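Reabilitar por dentro: a casa Lavel e a disciplina dos quatro centímetros

10/04/2020
Texto de Zane Org

A casa Lavel ocupa um lote estreito entre duas empenas cegas, numa rua em declive onde a largura média das fachadas não chega aos cinco metros. O edifício original tinha dois pisos, paredes de alvenaria de pedra e um vão de escada encostado à empena norte. Quando o ateliê Rencombe recebeu a encomenda, a cobertura estava apoiada em escoras e o pavimento do primeiro andar apresentava uma flecha visível a olho nu. A fachada principal, pelo contrário, encontrava-se em bom estado e integrava um conjunto protegido, pelo que não podia ser alterada em nenhum dos seus vãos.

O programa pedia três quartos, uma zona de trabalho e uma cozinha com ligação directa ao pátio das traseiras. A área disponível obrigou a transferir uma parte considerável das funções para a espessura dos elementos construídos: paredes que são armários, patamares que são estantes, um banco que esconde a prumada de águas residuais. A equipa trabalhou com um módulo de quatro centímetros, derivado da espessura de duas placas coladas, e todos os elementos fixos foram dimensionados em múltiplos dessa medida.

A decisão mais condicionante foi tomada cedo. A laje nova do primeiro piso não assenta nas paredes de pedra. Apoia-se numa estrutura metálica independente, com quatro pilares encostados às empenas e afastados delas 3 centímetros, distância preenchida com lã mineral. A solução retira área útil, mas evita a abertura de roços numa alvenaria cuja coesão interna os ensaios tinham revelado irregular. Permite ainda o corte acústico em relação às casas vizinhas, onde as queixas de ruído de impacto eram antigas. 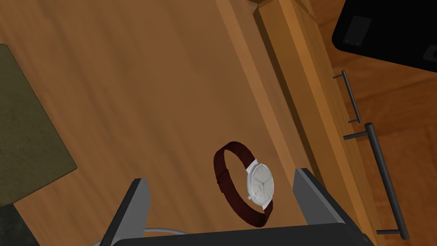 Os perfis foram deixados à vista no piso térreo e encapsulados no piso superior, por exigência da resistência ao fogo. No térreo, a protecção faz-se por pintura intumescente de cor cinzenta, aplicada em obra. A Holst, empresa responsável pela serralharia, propôs que as ligações fossem todas aparafusadas, o que encareceu o fabrico e reduziu o tempo de montagem a 9 dias. A rua não admite grua, e cada peça teve de entrar pela porta principal, transportada à mão. O comprimento máximo das vigas foi assim determinado pelo ângulo entre a porta e o passeio oposto.

A escada mudou de posição. No edifício antigo subia de frente para a entrada, em lanço único, com um espelho de vinte e um centímetros que a tornava desconfortável. A nova escada desenvolve-se em dois lanços no centro da planta, sob uma clarabóia orientada a nascente, e separa sem portas a sala e a cozinha. Os degraus são em chapa quinada, revestidos a madeira apenas no cobertor. O patamar intermédio foi alargado até à empena e funciona como posto de leitura, com luz zenital durante a manhã e uma única tomada, embutida no rodapé.

A clarabóia exigiu mais revisões de desenho do que qualquer outro elemento. A primeira versão previa um vidro fixo de grandes dimensões. A simulação térmica mostrou um sobreaquecimento acentuado do patamar em Setembro, quando o sol ainda é alto e a ventilação nocturna perde eficácia. A versão construída divide o vão em duas folhas, uma das quais abre por comando manual de manivela. Os arquitectos recusaram a motorização: o mecanismo manual é acessível a partir do patamar, não depende de cablagem e pode ser substituído por um serralheiro local.

A cobertura manteve a inclinação e a telha originais. Sob o ripado, o isolamento em fibra de madeira atinge 200 milímetros, valor superior ao previsto em projecto e possível porque as madres novas, mais altas do que as antigas, libertaram espaço entre as varas. A estanquidade ao ar é assegurada por uma membrana contínua, que desce pelas empenas e se prolonga até à laje. Nas zonas em que a membrana encontra a parede de pedra foi executada uma faixa de reboco de cal, sem a qual a fita adesiva não teria base regular.
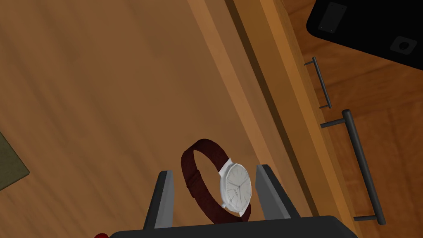
A carpintaria fixa absorveu a maior fatia do orçamento de acabamentos e foi entregue à oficina Vinov, que acompanhou o projecto desde a fase de estudo prévio. Todos os módulos partilham o mesmo corpo e variam apenas nas frentes, de abrir nos quartos e de gaveta na zona de trabalho e na cozinha. A escolha dos puxadores deu origem a uma discussão prolongada entre o ateliê e os donos da casa, que preferiam frentes lisas com abertura por pressão. Prevaleceu uma tipologia corrente, a do puxador de barra em metal escuro, afastado da madeira por dois pequenos apoios e montado em frentes de gaveta sobrepostas, separadas apenas por uma junta fina. O argumento foi de manutenção: os mecanismos de pressão desafinam com as variações de humidade, e uma casa encostada a duas empenas de pedra terá sempre essas variações. A barra tem também a vantagem de aceitar a mão em qualquer ponto do seu comprimento, o que dispensa o rigor de alinhamento que um botão isolado impõe.

As juntas entre módulos foram tratadas como juntas de dilatação. Cada armário encosta ao seguinte com uma folga constante, rematada no topo por uma régua amovível. A régua dá acesso às calhas eléctricas e permite inspeccionar a base da parede sem desmontar o móvel. Na prática, a casa tem um segundo perímetro técnico, paralelo ao da alvenaria, onde correm a electricidade, os dados e a ventilação. Nenhuma instalação foi embutida na pedra.

O pavimento do piso superior é em réguas maciças, pregadas sobre barrotes com apoio resiliente. No térreo optou-se por betonilha afagada, com aquecimento hidráulico de baixa temperatura. A transição entre os dois materiais faz-se no primeiro degrau da escada e não leva perfil de remate. O pormenor foi ensaiado em estaleiro com um troço à escala real, depois de a primeira solução, com cantoneira de latão, ter sido rejeitada por acumular pó na aresta interior.

A cozinha abre para o pátio por uma caixilharia de três folhas, único vão inteiramente novo do edifício. O regulamento do conjunto protegido abrange a frente de rua e a cobertura, mas é omisso quanto aos alçados posteriores, e o ateliê fez uso dessa margem. A padieira é uma viga metálica revestida a reboco, nivelada com o tecto interior, de modo que o plano branco se prolonga até ao exterior sem ressalto. O pátio tem dimensões reduzidas e foi pavimentado com a pedra retirada das demolições, serrada em lajetas. As juntas são abertas e drenam para uma vala de brita junto ao muro do fundo.

No plano energético, os resultados da primeira estação fria ficaram próximos do previsto para os quartos e abaixo do previsto para a sala, onde a ausência de portas deixa subir o ar quente pela caixa de escada. O ateliê admite que uma cortina pesada no arranque do primeiro lanço resolveria a questão, e deixou a calha instalada. Os donos ainda não a utilizaram.

O processo de obra produziu 692 desenhos, contando as revisões, um número elevado para uma habitação desta dimensão. A maior parte diz respeito à carpintaria e às suas interfaces com a estrutura metálica. O custo de projecto reflectiu esse volume de trabalho. Em contrapartida, os trabalhos a mais limitaram-se a duas rubricas: a substituição de um troço de colector sob a entrada e o reforço da fundação de um dos pilares, onde a escavação encontrou aterro em vez do saibro indicado na sondagem.

Ficam por concluir a pintura da porta de entrada, cuja cor aguarda parecer municipal, e a guarda do patamar de leitura, provisoriamente executada em cabo de aço. A versão definitiva será em varão vertical e está em fabrico na Holst.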